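Memory Cell FAQ: Setup, Care and Repair

Menden Refurbishing, Udico building

This page covers the memory cell, the single-arm station where desktop computers have their RAM modules handled before they go on to test. It replaces the sheet that used to hang by the door. Questions that aren't answered here go to Daryna Hrytsenko (mechanical) or Miroslava Kobzar (software and job files).

Who is allowed to run the cell?

Anyone who has done the short course and signed the list in the binder. Trainees can load and unload cases but should not jog the arm without a signed operator standing there. Cleaning and finger changes count as running the cell, so the same rule applies.

What do I do at the start of a shift?

Check that the air and power are on, press each emergency stop once and reset it, and send the arm to its home position. Then run the empty open-and-close job. Listen to the gripper while it runs. A light click at full open is normal. A scraping sound is not, and you should stop and look at the linkage before loading a case.

Do I have to unplug the computer?

Yes. Pull the power cord, hold the front button down for 5 seconds, and only then open the side. The cell has no way of checking this for you. Wear the wrist strap any time your hands are in a case, including when you are only moving a cable.

How should the case be placed?

Lay it on its side with the board facing up and push it against the two stops. The job file expects the board to be within a small window of its taught position. If the case has a bent foot or a bulged side panel it may sit high on one corner. Shim it or do that machine by hand.

What about the cables inside?

Move them out of the path of the fingers before you press start. The power supply bundle is the usual offender in small desktops because it crosses near the board and springs back after you push it aside. Use one of the soft ties from the drawer and take it off again afterward. Don't cut a factory zip tie to get more slack. If the bundle won't stay put, set the machine aside for manual work.

Should the latches be open before the arm comes in?

For removal, yes, open them by hand. For insertion, open them and leave them open; they close as the module goes down. We tried having the arm open the latches and dropped it after a week of broken tabs.

The arm stops above the board and shows "position not confirmed." What now?

Look at the camera picture on the screen first. Most of the time there is glare off a heat spreader or the case wall, and turning the lamp slightly clears it. If the picture is good, check that the job file matches the board. Two boards from the same maker can look alike and have their slots in different places. If neither helps, home the arm and press retry once. Don't keep pressing retry.

The module goes in crooked. Is that the gripper or the job?

Swap the module for the aluminum test piece and run the insertion job on the practice board. If the test piece also leans, the fingers are out of line. If it goes in straight, the taught point for that board has drifted and Miroslava needs to teach it again. Write down which end of the module sat high. She will ask.

How hard does the gripper push?

The limit is set in the job file and is locked. If a module won't seat at that limit, take it out and inspect the slot for dust, a bent contact or a module turned the wrong way around. Raising the limit is not a fix. The one cracked board we had in April came from somebody using the maintenance password to do that.

How often are the linkage screws checked?

Every Sunday, by whoever has the maintenance slot. Use the marked hex keys, which have not been rounded off, and check each screw by hand. Start at the finger tips and work back to the body. Any screw that moves comes all the way out, gets cleaned, and goes back with one drop of medium thread locker. Note it in the log with its position. If the same screw turns up again, tell Daryna, as the hole may be worn.

Do the pivots need oil?

No oil. Wipe them with a dry cloth, then use the dry lubricant in the Azar bottle, one touch per pivot, with the gripper turned away from any open case. Wet oil collects dust and ends up on the boards.

Which parts can I change myself?

Operators can change the finger tips. Everything behind them is Daryna's job, including the link plates. After a tip change, run the alignment check 3 times and don't release the cell until all of them pass. Old tips go in the red box so that the wear can be measured.

What does a good approach look like?

The fingers should come in over the slots without touching the cables or the capacitors near the socket, and the case should not shift. 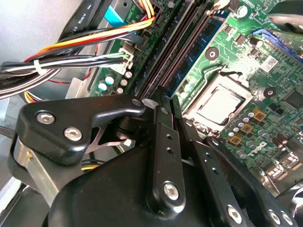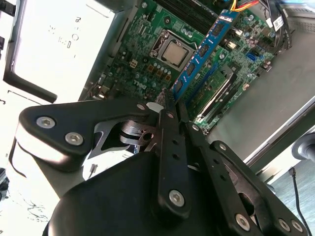

When should I stop the cell?

Stop it if the case moves, if a cable catches, if you hear a crack or if the arm does something you didn't expect. Use the emergency stop and leave everything where it is. The arm holds its position when it is stopped, and trying to pull the fingers free by hand can bend a module or tear up a slot. Call one of us, then back the arm out slowly with the pendant.

How are cycles counted?

The counter is on the maintenance screen. It stood at 3,257 when the current tips were fitted, so subtract that to get their age. Please don't reset it. The counter was cleared once after a software update and we had to work out the tip age from the log.

Where are the spares?

Tips, screws and springs are in the Ploltlow cabinet, second drawer. When you take the last bag of anything, put its card in the order tray. We keep 2 complete gripper bodies on the bottom shelf, both already aligned, and neither should be opened for parts.

Can I add a new model of computer?

Send Miroslava the board number and leave one working machine and one scrap board of the same type on her bench. The scrap board is needed for the first insertions. A new job file usually takes her a day, longer if the slots sit close to the drive cage. Until it is on the approved list, that model is done by hand.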